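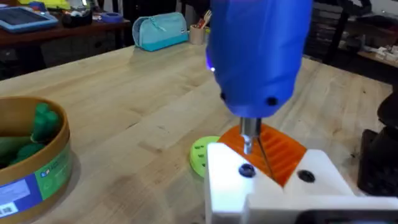 Enseñar a un robot a atornillar es, antes que nada, un ejercicio de paciencia con las propias manos. Saimi Niskanen lleva toda la mañana en ello y sigue de buen humor. En Drornex, el pequeño laboratorio donde trabaja, las tareas no se programan línea a línea: se hacen a distancia, con dos mandos, y el robot guarda cada movimiento para aprender después de él. La de hoy parece modesta. Hay que llevar la punta del destornillador hasta una pieza naranja acanalada, apoyada en la muesca en V de un soporte blanco, y hacerlo con la suavidad suficiente para que el gesto sirva de lección.

«La primera vez que lo intentas te sientes torpísima», cuenta Niskanen entre risas. «Luego, un día, dejas de pensar en los mandos y solo piensas en el tornillo. ¡Es una maravilla!»

El proyecto se llama Skorko y su meta inmediata son 400 demostraciones completas de la misma operación. Balthasar Widmer, que coordina las sesiones, insiste en que no salgan todas iguales. A veces pide entrar más despacio, a veces girar un poco el soporte, a veces equivocarse a propósito y corregir sobre la marcha. Esas correcciones son su material favorito, y habla de ellas como otros hablan de discos raros.
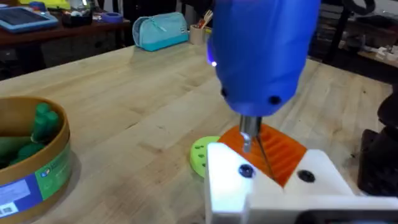
La punta del destornillador, sobre la pieza naranja. Cada aproximación se registra desde la muñeca del robot.

Lo que más sorprende al visitante es lo físico que resulta todo. Yo esperaba pantallas y silencio, y me encontré con gente que se inclina, contiene la respiración y discute de muñecas y codos como en una clase de tenis. Abrehet Worku viene de la relojería y tiene una mano envidiable (sus demostraciones se reconocen enseguida, dicen sus compañeros, porque no les sobra nada). Me dejó probar a mí. Tardé 78 segundos en acercarme a la pieza y llegué torcido, pero juro que noté el instante en que el brazo empezó a parecerme mío.
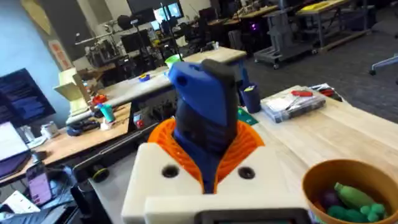 Worku me explicó entonces que esa sensación llega antes de lo que uno cree y que lo difícil es conservarla cuando aparece el cansancio. Por eso las sesiones son cortas y los turnos rotan. En agosto quieren pasar a otras piezas y comprobar cuánto de lo aprendido con esta se puede aprovechar. Widmer confía en que bastante; Niskanen prefiere esperar a verlo.

Cuando me marché, ella ya tenía otra vez los mandos en las manos y Widmer le pedía una más, esta vez desde la izquierda.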